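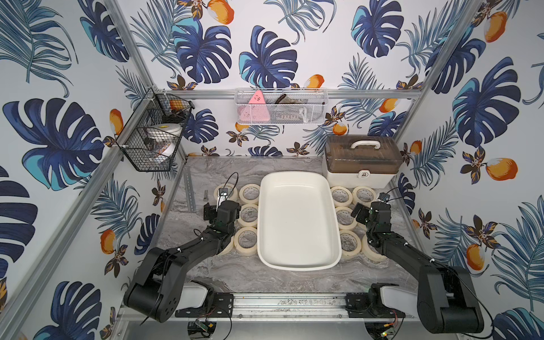 Semura masking tape, beige

General-purpose paper tape for painting, labeling and light bundling. Each roll is wound on a hollow cardboard core and fits most hand dispensers. Tears by hand across the width. Remove from painted trim within two days – sooner in direct sun.

Sold singly or by the case of 29. Item number 1787. Store flat, away from heaters.

Semura tray, white

Rectangular, with rounded corners and a raised rim. The inside is smooth and off-white, so tape residue wipes out with a damp cloth. Good for keeping rolls together on a bench or shelf. Trays are sold separately from the tape. Do not put in the dishwasher.

Orders over 900 rolls ship from the Ganuvari warehouse and take an extra week.

Comments

Hsin-yi Su
Does the tape come in a narrower width? I use it for freezer labels and end up cutting it down the middle.

Wim Mulder
We got through two cases painting the hallway and stairs. Clean edge on the baseboards, but it pulled a little on fresh paint – give it a few days first. The tray is fine.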